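How Do You Teach a Robot to Wipe Up a Mess?

If you have ever been told to clean up a spill, you probably grabbed a cloth and had a go at it, and maybe you even did the edges. A robot can't do that. It has never been told off for leaving a sticky table, and it has no idea what sticky is.

So a person has to show it. At the Virwood workshop in Demstead, there are two ways of doing this. One is to take hold of the robot's arm and move it through the job, like helping a toddler wave goodbye. The other is to sit at a set of controls and steer the arm from a distance, which sounds like a video game until you've done it 142 times.

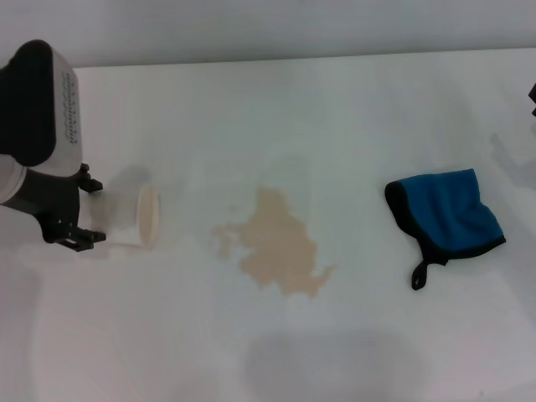 Every turn at the job is called a demonstration. The robot keeps a record of how its joints moved and what its cameras saw, and later a computer program studies the whole pile. Cikon, the wiping program at Virwood, got 233 demonstrations before anybody let it try by itself. Its first 9 tries were terrible. It polished a very clean corner of the table with great care.

The trick is to change things a little each time. Move the cloth. Make the puddle a different shape. If the mess is always in the same spot, the robot learns to wipe that spot, mess or no mess - a bit like a kid who only ever washes the front of the plate.

Going slowly helps too. If the person steering wobbles, the wobble goes into the record, and the robot may copy it faithfully. Robots are very good at copying your bad habits.

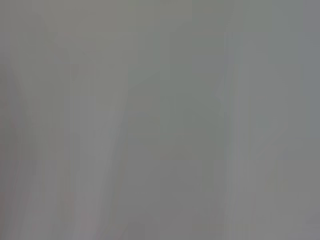
Why does a robot need more than one camera?

A camera up high can see the whole table, and one near the gripper can get a close look at whatever the robot is about to pick up. When one of them has a poor view, the other may still have something useful to offer.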